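**Demonstration gathering** (robotics)

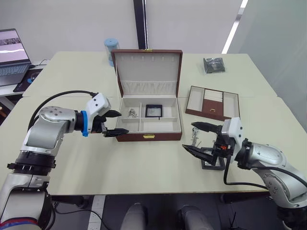 *Page by the Wavico wiki editors — last changed September*

Collecting worked examples for a learning system. Usually one task, many goes. At Wavico the jewelry-box task (jewellery, in older notes) uses two arms, an open box with compartments and a seperate tray. Set target: 100 runs per layout, 3 layouts. Failed runs kept, but labelled — Workico drops them. Items moved between runs so the system dosn't learn one spot only.

See also: Funside set, Replay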